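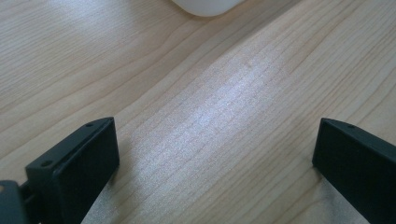

The gripper's open fingers over the worktable at Netance.

The table at Netance is where visitors end up first. The company opened its training room to the public in October, and up to 11 people at a time could stand close enough to see the fingers move.

The tool in use is held by hand. A person squeezes it, two black fingers close, and a small camera records what the fingers meet. The recordings go to Purik, a project that teaches robot arms to handle ordinary household things. Harkar, the firm behind the fingers, is on its sixth design.

Most tasks are dull on purpose. Lift a jar, set it in a tray, take it out, start over. One operator said she had done 113 rounds before lunch and could do it while thinking about groceries. 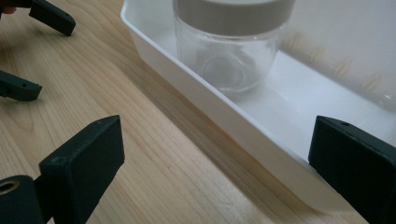 Two grippers are harder than one. The hands have to stay out of each other's way, and people tend to rush the second hand. New operators get 8 days of practice before their recordings are kept. Glass is saved for later in that period – it is slippery, and the fingers are stiff plastic.

Visitors were allowed a turn. A man from Văduva, the next town over, picked up the tool expecting it to feel like tongs and found it heavier at the front. He asked whether the robot would copy his mistakes too. The operator told him those rounds get marked and set aside.

The next open day has not been scheduled. Groups can write to the front office and ask for a morning slot.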